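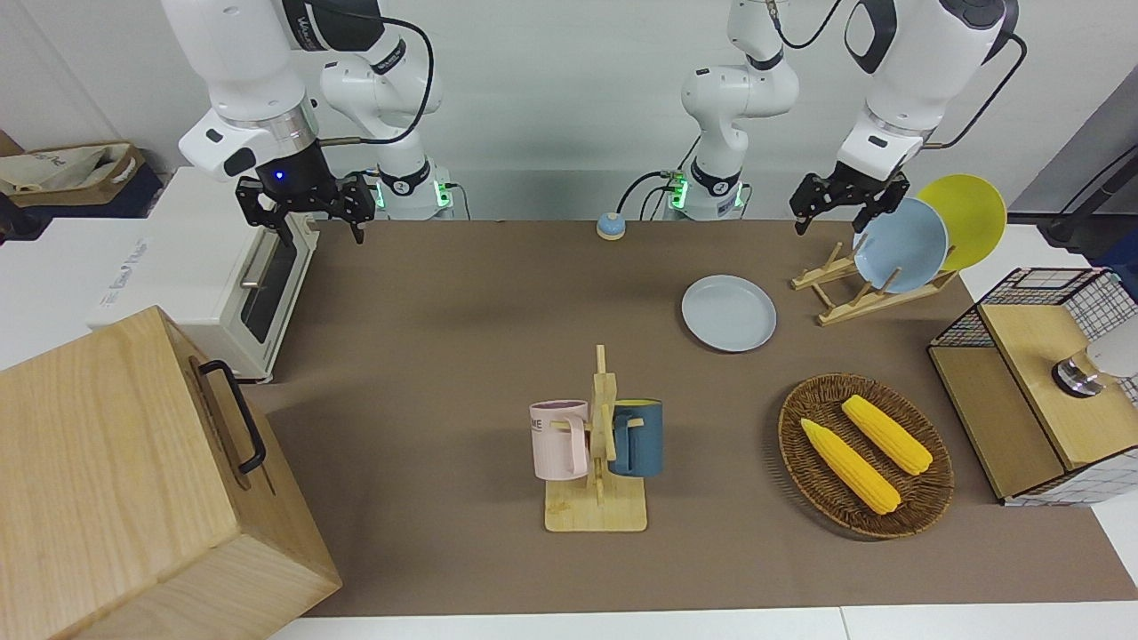 **Why does a robot that has learned a task in one kitchen often fail at it in another?**

Because it has learned more than the task. Along with the movements, it has picked up the height of the table, the colour of the plates and the place where the cup usually stands, and it has no way of telling which of these matter. When one of them changes, the movements may no longer fit.

# Chapter 6: Learning from Demonstration

## 6.1 What this chapter covers

Chapter 5 dealt with robots that follow a written plan. The programmer decided where the hand should go, in what order, and when it should close. Plans of that kind work well when parts arrive in the same spot every time. They work badly in a home, where a mug may be on a peg, on its side or behind a plate.

In this chapter we look at a different method. A person moves the robot through a task many times, the movements and camera views are recorded, and a model is fitted to the recordings. The model, usually called a *policy*, takes in the current camera views and joint positions and gives out the next short stretch of movement. No one writes down where the mug is. The policy has to work that out from what the cameras see.

We follow one study throughout the chapter, the Graratby tabletop study. It used a pair of arms fixed to the back edge of a table, each with a parallel-jaw gripper, and a set of ordinary kitchen things: plates in a bamboo rack, mugs on a mug tree, a toaster oven, a basket of corn cobs, a service bell. You will meet the same table again in Chapters 7 and 9.

## 6.2 Why two arms

One arm can lift a plate out of a rack. It has more trouble with a mug tree, because a light tree may tip or slide when the mug catches on its peg. With two arms, one can steady the post and the other can lift. The same goes for an oven that shifts when its door is pulled.

The cost is that the policy must now control both arms together. If each arm has six joints and a gripper, every step needs fourteen numbers instead of seven. The two sets of numbers also depend on each other. An arm that lets go of the post half a second early can spoil a lift that the other arm is making correctly. Section 6.5 returns to this problem.

## 6.3 The Graratby data

The study recorded 1394 demonstrations. Of these, 351 were set aside for testing and never shown to the policy during fitting. The remaining 1043 made up the training set.

Each demonstration was limited to 60 seconds. A run that went over the limit was stopped and thrown out, and it is not included in the totals given here. Runs with a dropped object were kept as long as the operator picked it up again and finished in time. The reason for keeping them is discussed in 6.6, but you may like to think about it before you get there.

Before each run, the objects were moved. Operators were given a printed layout and asked to follow it loosely. Early in the work, which began in October, the layouts changed very little from one run to the next, and the first policies suffered for it. They would reach for the place where the plate had been in most recordings, close on air, and carry on to the rack as if they were holding something.

Two policies were fitted to the same training set:

- **Jirkell** predicts one step at a time and looks at the cameras again after every step.
- **Kinnear** predicts a block of steps, carries them out, and then looks again.

Both were run with Arkex, the recording and playback software written for the study.

## 6.4 A first result

On the plate task, Kinnear moved more smoothly and finished more often. Jirkell tended to hesitate. Near the rim of a plate it would close the gripper slightly, open it, and close it again, each small error leading to a view that was a little less like anything in the training set. Errors that build up in this way are called *compounding errors*, and they are the main subject of Section 6.4.2.

Kinnear did worse when a plate was moved during the run. It was committed to its block of steps and did not look again until the block was over. Making the blocks shorter helped with this, but brought back some of the hesitation.

Keep these two failures in mind as you read on. Most of the methods in the second half of the chapter are attempts to reduce one without making the other worse.

## Terms introduced in this chapter

**demonstration**: a recording of one complete attempt at a task, made with a person in control

**policy**: a rule that turns what the robot senses into its next movement

**held-out set**: recordings kept back from fitting and used only for testing

**compounding error**: a small mistake that makes the next mistake more likely

**action block**: a run of steps predicted together and carried out before the cameras are read again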